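From: Niall Ogilvie
To: Jomdale transport list
Date: 11 June 2025
Subject: Re: Route 70 and the Gemness stop

Hi everyone,

Thanks Sunita for typing up what you had from the council meeting. I've copied your message in below so people who joined the list recently can follow, and my answers come after it.

Sunita Vishwakarma wrote:

> Quick update on the 70. The operator wants to drop the loop through Isaksson Street and run straight down the highway to Gemness station. They say it saves 5 minutes each way. The Isaksson Street stop would close, and anyone using it would have to walk up to the highway or down to the library.
>
> The petition was tabled with 2,453 signatures. The councillors accepted it but there was no vote, as bus routes are a state matter. They will write a letter.
>
> Does anyone know if the trial timetable from December is still on paper anywhere? The link on the operator's page goes nowhere. Also, can we find out what happens to the school run?
>
> Sunita

On the timetable, I kept a printed copy and will scan it at work. From memory the trial had the 70 leaving Jomdale at ten past the hour and missing the city train by two minutes, so people were standing at Gemness until the next one. If the new route gets in five minutes earlier that connection would work, and we should say so. I'd still rather they moved the departure time and left the loop alone, which would get the same result for the train passengers without closing a stop.

On the school run, I rang the depot. The afternoon school bus is a separate contract and stays on Isaksson Street. The morning one is an ordinary 70 that happens to be timed for school, so it would go down the highway with the rest. The person I spoke to hadn't been told about this and said she would ask. I'll ring again on Monday if I haven't heard.

The walk up to the highway is the part that worries me most. There is no footpath on the north side past the Vitilell warehouse, and the crossing has no lights. I walked it last week with my mother's shopping trolley and had to go onto the road in two places. The shops on Isaksson Street haven't been asked about any of this as far as I can tell. The chemist and the bakery both told me that a lot of their weekday trade gets off the bus outside the door.

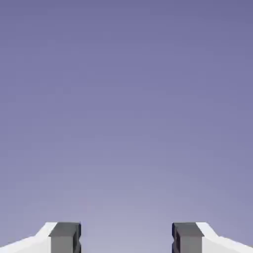
Submissions can be made by email or by post. A short letter in your own words is better than a form letter, as the forms get grouped together and counted as one. Say which stop you use, what time you travel and where you are going. If you change to the train, put down which train.

Two other things. The shelter at the library end still has no seat, and I've logged it again. And could whoever borrowed the folding table please drop it back to the hall before the weekend, as the playgroup needs it.

I can't get to the next meeting because I'm on late shift, so could somebody else take notes this time?

Regards,
Niall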